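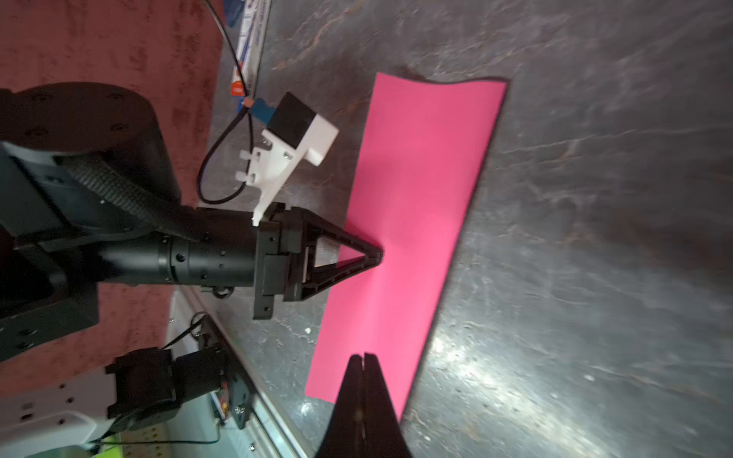
Budget for two arm setup, what am I forgetting?

orkis_bench
Trying to price up a second arm for our workshop, paper handling mostly, picking up and folding single sheets. Got a quote from Ekberg for the arm and gripper, fine, but the quote stops there. No mounts, no wrist cameras, no cables. Boss wants one number by end of May. What else goes on the list, and is it worth buying the camera brackets or just printing them?

grarkton23
Print them. We paid 189 each for metal ones and they fouled the fingers when two arms worked close in, ended up in a drawer. Printed ones cost pennies and you'll redo the thing a few times anyway.
Then add: spare fingertips (get two sets, thin tips take a beating on a hard table), longer camera cables, clips, a decent power strip, a matt mat if your table's shiny. Glare drove us mad with paper. I'd put 500 aside for bits and you will spend it.
Also ask Ekberg wether the gripper cable is in the price. Ours wasnt.

damico_fan
D'Amico do a kit, might be cheaper? not used it

tablesaw_tim_no
Delivery and insurance. Everyone leaves those off. And somebody's time for setup, ours took most of a fortnight. Coloured paper is a good cheap test btw, 100 sheets lasts ages, dont bother with anything fancy till both arms can hold a corner without creasing it.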